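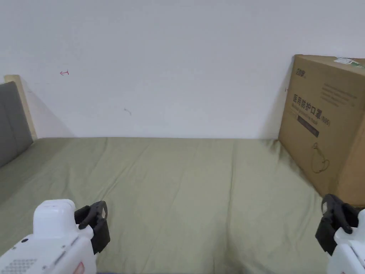
From: Pauline Horrocks
To: skismont-home list
Subject: Re: green sheets, yes or no?

Ngọc Châu wrote on Tuesday:
> Has anyone gone sage green on the bed? My walls are plain
> white and I'm scared it'll look like a hospital.

Oh, do it! I've had sage against a white wall for over 15 months and I still love walking in on it. It creases, sure, but I gave up ironing sheets years ago and the wrinkles look soft and friendly to me. Mine is the Pandolow one, 2 washes before it stopped feeling stiff.

Keep a big cardboard box by the bed while you swap the old bedding out, it saves so many trips! And do tell us how it looks with your headboard.

Pauline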